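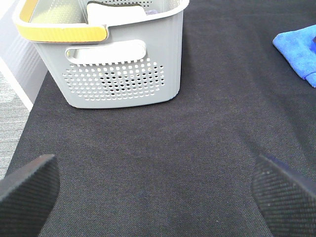

Dropping the bad wrist frames: did it do anything? (Titico set, basket task)

Posted by slowgrip, 23rd August

ok quick writeup before I lose the notes. Bench in Furnonport, tabletop cleanup stuff, wrist cam as the only input. Demos are the Titico set, 2,332 of them. Policy is plain Simard, no changes, same seed both times.

Question was whether bad wrist frames hurt training. By bad I mean blown out or blurry. So ran everything through Mellow (the frame scorer), threw out any frame under the cutoff, trained on whats left. Other run trained on everything.

Rollouts, 53 per run, same start layouts in the same order:

all frames: 20 successes
filtered: 22 successes

Success = item inside the basket, gripper open, arm clear. Touching the rim and falling back out is a fail.

So filtered is better but not by much. Thinking of making it the default for the next round. Thoughts?

pegboard_dan

two more out of 53. thats nothing. You could rerun the exact same checkpoint and get a bigger swing than that. Wouldn't change any default over it.

slowgrip

same layouts though, same order. It's paired, so less noise than you'd think

pegboard_dan

paired helps if you look at it paired. How many layouts flipped each way? If the filtered run only gained and never lost one then ok, mildly interesting. If it gained a bunch and lost nearly as many you've measured your table getting bumped.

slowgrip

it lost some, yes. have the sheet somewhere, will dig it out

threadcount

Different complaint. You're dropping single frames out of the middle of a demo? So the action at that step is gone too? Simard learns from chunks, if you punch holes in the chunk the arm looks like it jumps. I'd mask the image and keep the action. Or drop the whole demo. Holes is the worst of the three imo.

slowgrip

holes get closed up, next kept frame follows right on

threadcount

thats worse!! now its a jump AND the timing is off

kettleblack22

Can we see what Mellow is calling bad? Everybody's talking about cutoffs and I have no idea what gets cut.

slowgrip

sure. one that went in the bin

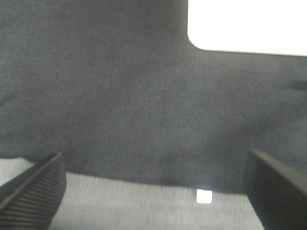
Wrist view, small white square between the fingers. Scored under the cutoff.

top right is totally blown so the exposure part of the score tanks, and its soft on top of that

kettleblack22

Hm. But I'd keep that one. Fingers are sharp enough to see, gap is wide open, white thing is sitting between them. For a grasp policy thats about as useful a frame as you get. The bright patch up in the corner has nothing to do with the job.

Compare the one at the top of your post. Nice even light, basket with the yellow on the rim, blue cloth off to the right, everything readable. Lovely frame. But the fingers have a stretch of bare dark cloth between them. Mellow would score that one way up I'm guessing.

slowgrip

yeah it passed easy

kettleblack22

So the filter likes views with nothing to grab and hates some of the ones with something to grab. I'd want to know how often that happens before anything else.

pegboard_dan

+1. Low bright patch plus close range plus motion = contact phase. You may have filtered out contact.

slowgrip

hadnt thought of it like that. I was looking at the score histogram and it looked clean, nice gap betwen the two humps. Assumed the low hump was junk

threadcount

the low hump might be your grasps lol

oldservo

Going to disagree with the pile-on a bit. If the filter really ate the contact frames the filtered run should have fallen apart. It didn't, it came out level or a hair up. So either the contact frames mostly survive or the policy has plenty to spare. I'd read it as "you can throw data away and not pay for it", and that's a useful result on its own. Training got shorter, yes?

slowgrip

yes, noticeably

oldservo

There you go. Report that.

pegboard_dan

can't claim "no harm" from 53 rollouts any more than you can claim "helps". The same error bar covers both. If it was quietly costing you a few successes you would not see it.

oldservo

Fair on the stats. But nobody on a bench like this is running rollouts until December to settle it. At some point you go with what's cheaper.

threadcount

cheaper is fine, just don't close up the holes

kettleblack22

What I'd run, in order. Tag each frame by phase (reach, close, lift, place, use gripper width, no need for anything clever). Then count what share of each phase Mellow drops. Takes an afternoon and no robot time. If the drop is flat across phases, forget I spoke. If close and lift get hit harder, then score only the part of the image around the fingers and ignore the corners.

slowgrip

gripper width is logged so thats easy. A crop on the score I can do too, Mellow takes a mask.

What about light objects on a light floor or mat though? Even cropped, that white square is glowing. Would still get dinged for exposure

kettleblack22

Then take exposure out of the score and leave blur. Or lower the shutter, but that does nothing for demos you already have.

pegboard_dan

and post the paired sheet

slowgrip

ok ok. Plan is:

- phase tags off gripper width, drop share per phase
- mask the score to the finger area, refilter
- keep the actions, blank the image instead of cutting the step
- three runs this time: all frames, old filter, new filter, same layouts
- paired sheet goes up with it

Not changing the default for now. Title should prob have said "no clear difference", can't edit it anymore

threadcount

blank with the mean image not zeros. zeros made mine freeze mid reach

oldservo

Zeros worked ok for me but I had a second camera.

slowgrip

mean image then. Sheet's on the lab machine, will add it when I'm back at the bench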